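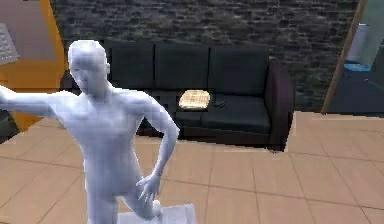 *Silhouette lisse et long canapé sombre, en image de synthèse.*

Donc, mardi, je suis allée aux portes ouvertes de la fabrique de canapés Turcombe, à Trasstead ! J'en parlais depuis le printemps, et il a fallu que mon vieux deux-places rende l'âme (un ressort dans la cuisse, merci bien) pour que je m'inscrive enfin.

On commence par l'atelier bois, et ça sent divinement bon. Les carcasses de hêtre sont empilées jusqu'au plafond, toutes nues, et je n'aurais jamais reconnu un canapé là-dedans. La dame qui nous guidait nous a fait soulever un accoudoir – je l'ai reposé très vite, c'est lourd !

Ensuite, la coupe. Il y a environ 200 rouleaux de tissu rangés par couleur, et un mur entier de velours que j'ai caressé de bout en bout pendant que le groupe avançait sans moi. J'ai donc raté le début des explications sur le sens du poil, mais j'ai retenu qu'un coussin monté à l'envers se voit tout de suite à la lumière du soir.

Mon moment préféré, c'est la pose des sangles. Le tapissier tire, agrafe, tape du plat de la main et écoute le bruit. Il nous a laissés essayer sur un châssis d'école, le modèle Mudside, et ma sangle à moi pendouillait comme un hamac. Il l'a refaite en 2 secondes, très gentiment.

Côté magasin d'usine, j'ai essayé à peu près tout. Le Tsai est superbe mais l'assise est trop profonde pour moi, mes pieds ne touchaient plus par terre. Le grand d'angle en laine bouclée est à 1 710 euros, et là j'ai rangé mon carnet. Il restait des chutes de tissu au kilo, alors je suis repartie avec un sac de lin vert et une idée de housse (à suivre, je couds comme un pied).

Pour y aller, prenez le bus jusqu'à l'église, puis le chemin derrière le lavoir. La visite de 14 h était pleine, celle de 10 h est plus calme. Prochaines portes ouvertes en novembre, et mettez un pull, l'atelier bois n'est pas chauffé.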